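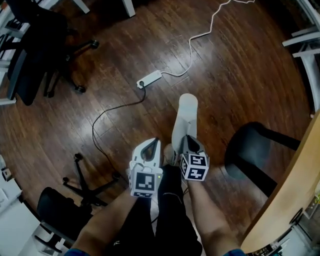 In praise of the dark wood floor

Posted in Home, March 2023

I will defend a dark wood floor against anyone. Pale boards have had ten good years in the magazines and I'm happy for them, but give me long brown planks with a proper gloss, the kind that throws the ceiling lights back at you in great bright puddles!

People say dark floors show every crumb. They do, and I love them for it. You see the crumb, you fetch the broom, and you're finished before the kettle boils. On our old beige carpet in Josell Road a biscuit could go missing for a whole winter.

The same goes for leads. A white power strip on dark boards is as plain as a boat on a lake, and I would much sooner see one than catch my toe on it. I used to hide ours under a rug (please don't do this, they need the air) and now it simply lies where the plug is wanted. A room that gets used has a lead across it somewhere, and I've stopped tidying them away for visitors.

Then there's running planks on the diagonal. Our fitter from Coetzee warned me it meant more cutting and more waste, and he was right - we paid 200 pounds extra in boards alone. Worth every penny. The eye goes off towards the corner and a small room seems to stretch.

As for care, a soft broom most days and a barely damp mop in between. I tried a 70 pound polish once and went back to the mop within the month.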